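Vetness Folding Workbench - six months in

I bought the Vetness in November after my old bench finally wobbled itself to death, and I love this thing! It goes up fast, the legs lock with a proper click, and it takes a real beating (I spent a whole weekend chiseling hinge recesses on it and it never walked across the floor). Rated for 200 pounds, and I believe it.

The top is 18 inches deep, a bit narrow for cabinet doors but great for everything else - sawing, sanding, gluing up drawers. My neighbor Piret Mets borrowed it for her shelves and ordered her own the same night.

Small gripes: the carry handle is thin, and the clamp dogs rattle in their tray when you move it. I stuffed a rag in there.

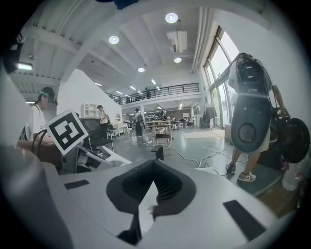
Does it stay level on a rough garage floor?
Mine does, once I twist the adjustable foot out a little. Takes a few seconds and holds all day.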